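Susto Tabletop Program
Progress report to the Cavevell fund, period ending May
Prepared by Farzana Gunawardena
Sunday, May 31, 2026

Hi Menaka,

You asked me to go easy on the tables this time and just tell you how the working rules are coming along, so that's what I'm going to do. The spreadsheet is attached for anyone who wants it. The short version is that the rulebook is written, we're using it every day, and I've already had to rewrite two chapters of it (more on that further down!).

When we started, everybody had their own way of setting up a session. One person lined the rack up with the robot base, another went by eye, and a third had a system that lived entirely in his head and was a very good system as long as he was in the building. Now we have one way. Each session gets a start card that names the objects and the grid cell each one goes in, and you don't press record until the setup agrees with the card. We've logged 363 sessions under the new rules so far against a target of 500, and I feel fine about the rest.

The grid is the part I'm happiest with. It's blue tape, it costs next to nothing, and it has ended more arguments than any meeting I've run. A cell is a cell. If the card puts the cup in one cell and the rack in another, two people who have never met can lay out the same start.

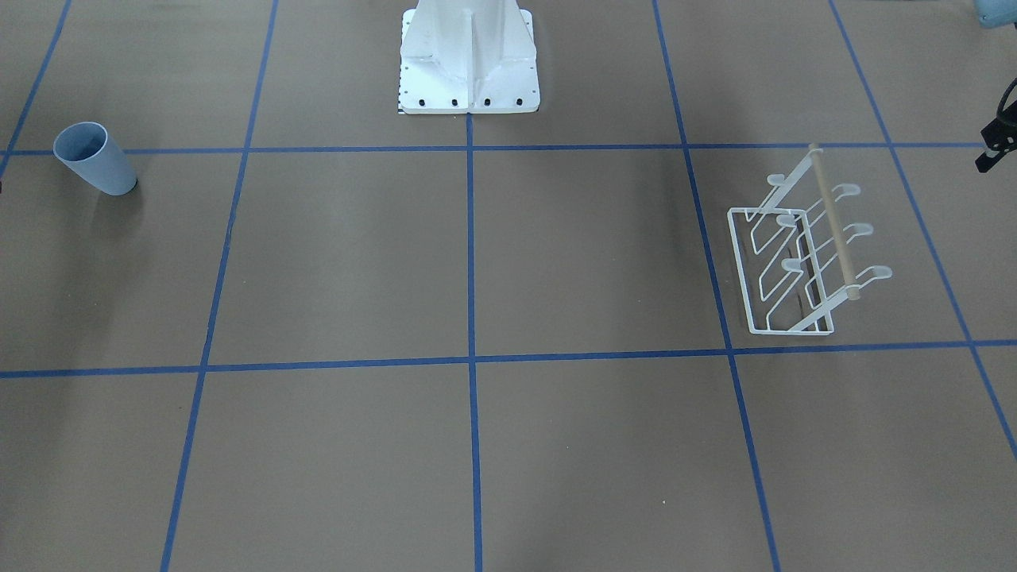 Prasanna Siriwardena read the draft of this section and wants it on record that tape is only as good as the day you put it down. It creeps, it lifts at the ends, and a line that has moved half an inch will quietly move every start position with it. He'd like the grid measured from the robot base every Monday, with the numbers written down, and he doesn't think "looks straight to me" should be allowed as an entry.

Fair enough, Prasanna. It's in. Rule 4 now says the grid gets measured weekly and again any time a strip is replaced, and whoever measures signs for it.

The other big piece was the safety chapter, which Fathima Gamage wrote most of and I mostly nodded at. I wanted it short enough that a person would read it standing up. It came out at 20 rules on two pages, and these are the ones we lean on most:

Both arms stay at reduced speed whenever anyone is inside the marked area.
Teach pendants stay on the operator's desk with the stop buttons uncovered and within reach. Nothing gets set down on top of them.
One operator is named for each session, and only that person clears a stop.
You say it out loud before you start motion. Yes, even if you think you're alone.
If an object drops, you stop first and pick up second.

I'll admit I thought the out-loud rule would feel silly, and for a couple of days it did. Then it became normal, and now I catch myself announcing things in my kitchen.
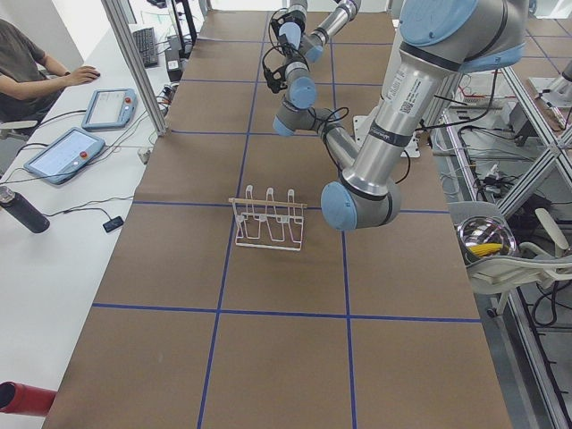
Work table, rack and operator's desk at our Vilia site.

We ran the safety chapter past Prasanna Khan at Jara, because they've been doing two-arm work a lot longer than we have. He liked it overall and had one real complaint, which was that our stop procedure told people how to stop and never told them how to start again. He was right! The restart steps are written now and take up half a page. You check the gripper, check the object, go back to the start card, and if anything is off the session gets closed and a new one opened. No patching up a session halfway through.

That brings me to the chapter that gave us the most trouble, on what counts as a good record. My first version said a session was good if the task got done. That sounds sensible until you try to use the data, and then you find you've kept things where the setup never agreed with the card. So we turned it around. A record is good if the start agrees with the card, the views are clear, and the log is filled in. Whether the task succeeded is a separate column. A failed attempt with a clean start is worth keeping, and I had to say that several times before people stopped deleting them.

We also added a check on the close-up views before each session. The operator looks at the wrist view and confirms that a tape crossing is visible and the lens is clean.

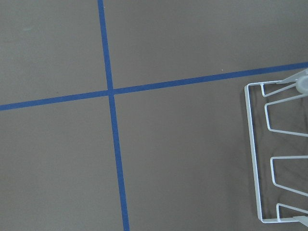
The check adds a little time at the front and I've had some grumbling over it. I'm keeping it anyway. Going back through the older material to see what met the new standard was slow, dull work (1115 clips, and I have opinions on every one of them), and I don't want to do it twice.

What's left for the next period: finish the remaining sessions, get the restart steps tested by someone who didn't write them, and agree on wording for object names. We have "rack," "wire rack" and "dish rack" all in the log and it's driving Fathima up the wall. I'd also like one outside visit, ideally Jara again, where they run a session using only our written rules and we keep our mouths shut.

Money is on plan and I'm not asking for any changes. If you'd like the full rulebook before the June call, let me know and I'll send the clean copy, without my notes in the margins.

Farzana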